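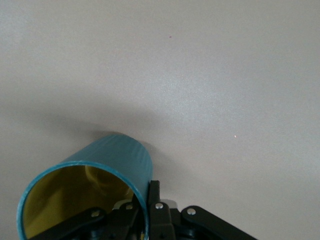

A teal-blue cup on one of the gray tabletops, Bretell open day.

The Bretell pottery works opens its doors to the public once a year, in June, and this was my first time going. It is a 70 minute drive from our house, the last part on narrow roads behind farm trucks. Parking is in the field across from the main gate. Wear shoes you don't mind getting muddy.

Entry was 9 dollars, paid at a folding table inside the gate. They take cards, but the reader was slow and the cash line moved a lot faster. Tours leave on the hour and the first few fill up early. I got a place on the 11 o'clock.

The tour starts in the clay store, which smells like a wet basement. Most of the clay comes in by truck from the Wike pit and is mixed on site with water and sand. The guide let people handle a piece of it before and after mixing. The raw stuff is crumbly and full of grit. After mixing it feels more like cold butter.

From there you go through to the casting room. Plates and bowls are pressed, but jugs and teapots are made by pouring liquid clay into plaster molds. There are shelves of old molds up to the ceiling, some for shapes the works no longer sells. I would have liked more time in this room. The group was moved on after a few minutes to make space for the next one.

The kilns were the part I came for. There are three, and two were running, so we stood behind a rope and looked at the dials. The third was open for people to look into. It is called the Rernard, after the company that built it, and it is 70 years old. It is only used now for large pieces - planters, mostly. The guide said it takes a full day to cool before anyone can unload it.

Glazing was last. Visitors could try dipping a tile, for a small extra charge, and the works fires it and mails it to you. Mine is supposed to be green.

Lunch was from the Skiso van in the yard. The potato soup was good, the coffee was weak. Seating is limited, so people ate on the wall by the loading dock.

The seconds shop stays open until 4. I bought two soup bowls and a butter dish with a small chip in the lid. Bring newspaper for wrapping, as they had run out by the time I paid.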